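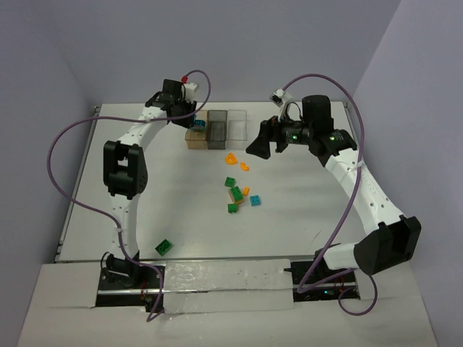 February, dye notebook, the gray problem again. I have been after a gray with some lavender in it for the Rumunum blankets since before the holidays, and I am writing this one out at length so that whoever takes over the pots in spring can see how I got to where I am. Everyone keeps asking me what I mean by lavender in it, and I have waved my hands over a good many cups of coffee. The plain wall behind the white tabletop is as near as I can point to: gray first, and then a moment later you notice the purple in it. On wool I would like it a touch deeper, but the lean is right. What I have been getting from the pots so far is either a proper purple that has been dulled down, or a gray so flat it could be pencil.

Morning. Weighed out 200 grams of the Sornano yarn, two skeins, undyed, from the paper sack and not from the older lot on the shelf. I want to be strict about that. The older Sornano has a creamier base, and I am now fairly sure that cream is what pushed the January skeins toward mushroom. It is a lovely mushroom, and I would knit myself a hat in it tomorrow, but it will sit next to the Rumunum greens like a wet cardboard box. The newer lot is a cleaner white and drinks up water faster, too. Tied each skein loosely in figure eights with cotton string. Please do not use the wool scraps for ties, however handy they are, as they felt themselves on and then we are all there with the little scissors.

Scoured with the usual unscented soap and let everything cool in the pot with the lid on. I went off and answered mail in the meantime, which took longer than it should have, so the wool had a good long rest. The rinse water came off a little yellow at first and then clear.

The dye itself is logwood extract, the jar with the blue lid. I made it up as a paste first with a spoonful of hot water, pressing the lumps against the side of the cup until they gave in, and then let it down slowly. It is tempting to tip the powder straight into the pot when you are in a hurry, and you will have freckles on the yarn if you do. (I have a whole scarf of freckles at home. I tell people it was on purpose.)

Pot filled to 3,000 milliliters with the Verau water. I went back and forth on this. Our tap water is hard and logwood turns bluer in it, which sounds like what I want, but it shifts from one month to the next and I can never get the same shade again. The Verau jugs are soft water and they behave. If we do end up needing more blue I would sooner add a pinch of chalk on purpose, and write it down, than let the plumbing decide.

No alum this time, and that was the big change. In every earlier try I mordanted with alum the night before and then brought the iron in at the end to gray things down, and I think the alum was taking hold of the purple so firmly that the iron could only ever sit on top of it. So today the iron went in by itself, two percent on the weight of the wool, dissolved separately and stirred into the pot with the skeins lifted out. Skeins back in, slow heat, never near a simmer. Iron makes wool harsh if you cook it, and these are blankets, so somebody's chin is going to be up against them.

The color came on faster than I expected. At first it was a thin brownish shade that made my heart sink a bit, then a slate, and then by the time I had washed the cups it had gone to a real gray with a cool edge. I lifted one skein early and left the other in while the pot came down from heat. Keeping them apart matters for the card: the early one has a single knot in its string, the late one a double.

Rinsed both until the water ran nearly clear. I squeezed them in an old towel and hung them on the line by the back door, out of the sun. Looking at wet wool tells you very little, and I say this every time and then stand there looking at wet wool anyway.

Late afternoon. Dry enough to judge, or at least dry enough that I stopped pretending to wait. The early skein is the better of the pair. Held next to the green for the Rumunum border it goes quiet and slightly violet, and the green looks fresher for it. The late skein is a good solid gray, handsome even, but the purple has mostly gone out of it, and it feels a little drier in the hand. I would use it for the binding edge and not for the body.

By the lamp they both go warmer, the early one more so. I carried them to the window and back a few times to be sure - logwood always does this to some degree, and I don't think anyone buying a blanket will mind, but it should go in the notes we send out with the order.

A few loose ends. The Koval thermometer is reading low again compared with the glass one. I went by the glass one all day, and would ask everybody else to do the same until the Koval has been looked at. The blue lid on the logwood jar has cracked, so I put a bit of waxed cloth under it for now; extract cakes as soon as damp gets at it. We are also low on cotton string, and on towels I don't mind ruining.

I have pinned a short length from each skein to the card with today's recipe and put a strip of foil over half of each, and the card is taped inside the south window. Please leave it there even if it looks like rubbish. Logwood is not the most lightfast color we have, and I would like to know how this gray fades before we promise it to anyone. My hope is that the iron helps.

Next pot: same yarn, same Verau water, a little less iron, and pull both skeins at the early stage. If the gray gets too pale I will put more logwood in and leave the iron alone. I kept the leftover bath in the lidded bucket under the sink, labeled, and might try a scrap of the creamy Sornano in it just to see what color hat I end up with.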